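The foam block finally has a job

I have been meaning to write about the workbench corner since November, when I cleared out the old filing trays and swore I would set up somewhere decent to keep the fiddly stuff. You know the fiddly stuff. Bars, brackets, bits of packing foam that are too nicely cut to throw away, all the leftovers from other projects that end up in a coffee can and then in a bigger coffee can.

So, foam. I'm a little obsessed with it right now! I bought a box of offcuts from Plestura (they sell the ends of their case inserts, 50 pieces to a box, and you don't get to pick the colors) and I've been working my way through it ever since. Some of it is boring gray sheet that went straight under the shelf paper. Some of it is the good stuff, thick and dense with shapes already cut into it, and those pieces I can't stop playing with. My rule is that every piece gets tried with at least one tool before it's allowed to go in the recycling pile. So far the recycling pile is embarrassingly small.

The other thing I've been sorting out is long skinny parts. They're awful to store. Lay them flat and they take over the whole bench, stand them in a jar and they tip the jar over. I tried a magazine file (too wide), a toast rack (don't), and a length of gutter from the hardware store that I was very proud of for an entire evening. What I like best now is a holder with a proper back to it and a little lip in front, so the bottom of the bar has somewhere to sit and the top can lean. You can see the whole length of the thing and grab it from wherever you like.

I've been pairing things by color too, which my practical side says is silly and the rest of me thinks is wonderful. Blue bar, black holder, red block next to it. It makes me happy every time I walk in with my coffee.

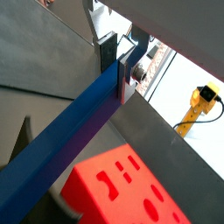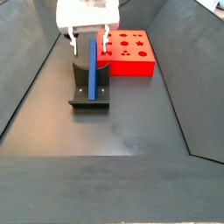

The red block is my favorite thing from the whole box, by the way. It has slots and ovals and one lovely hook-shaped cutout, and I've spent more time than I'd like to admit going through the drawers looking for something that fits the hook. An old bent hex key came close. A cup hook was too small and rattled around. If I ever find the right thing I'm going to be unbearable for a week.

When I put up my last post about holders I got a long comment from Kestrelmoth, and I've been chewing on it, so I'm pasting the main part:

Before you buy any more holders, try lining the bottom of the ones you have. I keep mine in a row on a Cletholm rail and every one of them has a scrap of thin foam under the bar. It stops the end from skating forward when you bump the bench, and it saves the paint. Also, please don't store anything long in the same spot as your blades. I did that once and reached for the wrong one.

Okay, yes to all of that. I cut a test liner last night out of the gray sheet and it took me three tries to get a square that wasn't a trapezoid. The trick for me was a fresh blade and a metal ruler, and going over the line lightly a few times without trying to get through in one go. I left the corners a bit generous and pushed them in with the end of a pencil.

The blades now live in a lidded tin on the top shelf, which I had to clear of three half-used rolls of tape and a doorbell. Does anybody need a doorbell?

Next up are the drawer labels. I've got a pack of 100 from Stistex and my handwriting is terrible, so I might try stamps. And I still need to decide whether the gutter goes back to the garage or gets chopped up for seed trays. Leave me a comment if you've done the seed tray thing, especially if you drilled holes in the bottom, and tell me what size bit you used.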